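Search this site Search Go

Planning a hand-held gripper purchase: frequently asked questions

Last revised 4/8/18

What does the Stollolitz starter order include?
Two hand-held grippers, one charger and a set of spare finger pads. Mounts and storage cards are ordered separately through Arora.

What does one unit cost?
The list price is 1,312 euros before tax. Spare pads are 20 euros a pair. Delivery is charged per consignment, so sites should combine orders where they can.

How many pads should we budget for?
Allow one pair per unit for every 100 hours of use. Textured pads wear fastest at the tip. Replace both sides together – a worn pad against a new one closes unevenly.

Do we need to rent a work area?
Not for tabletop tasks. A round or square table in an ordinary bedroom is enough, and household packaging will do as test material. Budget for a cloth if the table top is glossy.
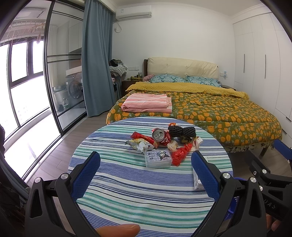 Gripper open over a table of packaging, including a crushed can and snack wrappers.

Should we buy test objects?
Keep this line small. Cans, wrappers and small boxes cost next to nothing. The Zosham trial spent 163 euros on objects over its full run, most of it on replacement boxes.

Is a robot arm needed in the first year?
No. The Miranda plan puts the arm in the second budget year. Send arm quotations in by January, with the payload and reach stated.

Who approves an order?
Crescencio Benítez signs for all sites. Orders for a single replacement gripper need only the unit's serial number and a short fault note.

Can we return unused pads?
Yes, if the packet is sealed. Opened packets stay with the site.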